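Notre projet tutoré : comment on nomme les variétés de pommes (et pourquoi c'est un bazar)

Bon, autant le dire tout de suite, au départ je voulais travailler sur le cidre. Nives Carbone, avec qui j'étais en binôme, voulait travailler sur les noms de lieux. On a coupé la poire en deux (pardon) et on s'est retrouvés avec les noms des pommes anciennes, ceux qu'on lit sur les étiquettes des vergers et dans les vieux catalogues de pépiniéristes. En octobre ça paraissait un petit sujet tranquille. Ensuite on a ouvert le premier catalogue.

Notre corpus, c'est surtout le fonds de la pépinière Gentile, que la bibliothèque garde dans des cartons au sous-sol. On y a relevé 241 noms. Pour chacun, j'ai noté l'orthographe exacte, l'année du catalogue quand elle était lisible, et la description du fruit. Nives s'occupait des lieux : elle cherchait si le nom renvoyait à un village, une ferme, une vallée. On mettait tout dans un tableau partagé, avec une colonne « doutes » qui a vite débordé !

Premier problème, les doublons. Une même pomme peut porter quatre ou cinq noms selon le coin où on la cultive, et à l'inverse le même nom sert pour des fruits qui n'ont rien à voir. Les « reinettes » m'ont rendu fou. Reinette grise, reinette grise d'automne, grise reinette, petite reinette grise... j'ai passé deux après-midi entiers là-dessus avant de me résoudre à tout regrouper sous une seule entrée avec des variantes. Notre tuteur, Fulvio Negri, m'a fait remarquer que je venais de faire exactement ce que faisaient les pépiniéristes, et qu'il fallait au moins expliquer mes critères. Ils sont donc en annexe, sur une page et demie. 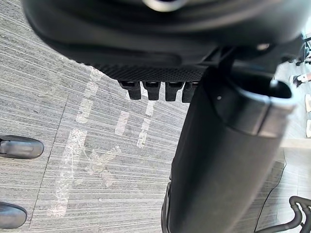 Fig. 1 - Détail en noir : surface lisse et bande texturée.

Deuxième étape, le classement par type de nom. On a gardé quatre familles : les noms de lieux, les noms de personnes, les noms qui décrivent le fruit (couleur, forme, goût, date de récolte) et les inclassables. Je pensais que les lieux gagneraient haut la main. Eh bien non, ce sont les noms descriptifs qui arrivent devant, et de loin. Les noms de personnes sont seulement 29, presque toujours des propriétaires ou des notables du coin, et Nives a réussi à en retrouver une bonne partie dans les registres (elle a une patience que je n'ai pas).

Les inclassables, c'était ma partie préférée. La Grokdale, par exemple : elle apparaît dans un seul catalogue, sans description, entre deux pommes à cuire. On a cherché un village, un patronyme, un mot de dialecte, rien. J'ai écrit une hypothèse dans le rapport - une coquille d'imprimeur recopiée telle quelle - mais je n'y crois qu'à moitié. Pareil pour la Jalberg, que Nives range dans les lieux et moi dans les personnes. On n'a pas tranché, elle figure dans les deux listes avec un astérisque.

Pour compléter, on a fait circuler un questionnaire auprès des gens qui ont un verger familial. On a reçu plus de 40 réponses, ce qui m'a franchement surpris. Beaucoup ne connaissent pas le nom « officiel » de leurs arbres et disent la pomme du puits, la pomme de la tante, celle de la Toussaint. Ça, aucun catalogue ne le donne ! Si c'était à refaire, je commencerais par là et j'irais voir les gens chez eux, parce qu'un formulaire avec des cases, ça coupe les histoires.

Ce qui a moins bien marché : la carte. On voulait placer tous les noms de lieux, mais la moitié des hameaux ont des homonymes et on a fini par ne garder que les cas sûrs. Elle est un peu vide côté nord, on le sait. Et puis j'ai perdu une version du tableau en février, avec une semaine de corrections dedans. Depuis, Nives fait les sauvegardes.

Le tableau complet est consultable au secrétariat du département, les annexes aussi. Il nous reste à vérifier les orthographes des catalogues les plus abîmés avant la soutenance, et si quelqu'un a déjà croqué une Grokdale, qu'il nous écrive.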